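Narendra swears the mezzanine at Nollthorpe is the quiet floor. I have my doubts. It's open along one side, so whatever gets said downstairs comes up to you. 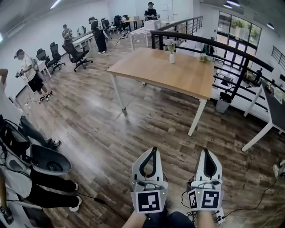 The table with its little white vase. Flowers don't absorb sound.

They want 300 a month for a desk up there. Nice light, I'll give them that, but I'd want a door for that money.
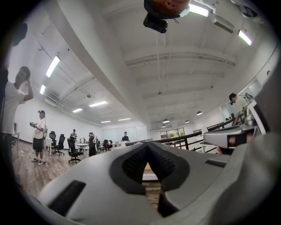 Black pendant lamps above the railing, tube lights everywhere else.

I'm going back in July to try it again.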